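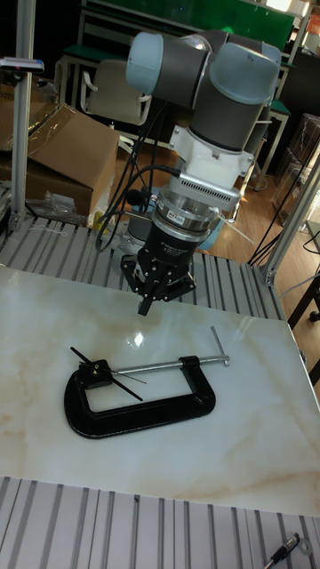

Fimelholm Knee Diary Set

Version 2, released 14 Dec 2022

What it is

Fimelholm is a table of daily recovery notes kept by adults after a total knee replacement. Each row is one day in one person's life with a new knee: how far it bent, how much it hurt, how they slept, and whatever they felt like writing in the comments box. What they felt like writing was often about the stairs.

There are 2737 rows from 40 people. Everyone was asked to keep the diary for 80 days. Most managed it, a few lost interest once they could drive again, and one carried on well past the end and had to be thanked and stopped. Rows after day 80 have been removed.

Files

diary.csv – one row per person per day
people.csv – one row per person: age band, side operated on, living alone or not
comments_clean.csv – the free text, with names and places taken out
codes.txt – what the numbers mean; please read it before writing to us

Columns in diary.csv

person: a made-up code, not a hospital number
day: days since the operation, with the operation itself as day 0
bend: the most the knee would bend, in degrees, measured at home with a plastic goniometer
straight: how far short of straight it stopped, in degrees
pain_rest and pain_walk: 0 to 10, as judged by the owner of the knee
sleep: hours, to the nearest half
aid: frame, two sticks, one stick, none, or "furniture"

The last of those was not on the original form. So many people wrote it in that we gave up and made it a category.

How it was collected

The diaries were paper booklets, posted back in batches and typed up by hand using Grosteretti, our data entry tool. Grosteretti flags a bend above 150 degrees and asks the typist to look again. In version 1 it did no such thing, and several people appeared to have knees that folded flat. Those entries were checked against the booklets and corrected in July.

Known problems

Home measurements are not clinic measurements. People hold the goniometer in different ways, and some plainly rounded to the nearest five. Treat a change of a few degrees from one day to the next as noise.

Pain scores are blank for the first days more often than later ones. Blank does not mean zero. Blank on day 1 probably means the opposite of zero.

One booklet was filled in with two different pens and, we suspect, by two different people. It is marked in people.csv as "shared" and you may want to leave it out.

Please don't

Use the set to compare surgeons, hospitals or makes of implant. None of these is recorded, and guessing them from the comments is both rude and unreliable. It is also no basis for telling a patient what their own knee ought to be doing by week three.

Related work

The Tănase scripts draw the recovery curves and handle missing days. Vastus, a separate set on thigh strength, uses the same day numbering but different people – the codes look alike and do not match. Joining the two will run without an error and give you nonsense.

Changes

2: bend values corrected, "furniture" added, comments cleaned again
1: first release, best forgotten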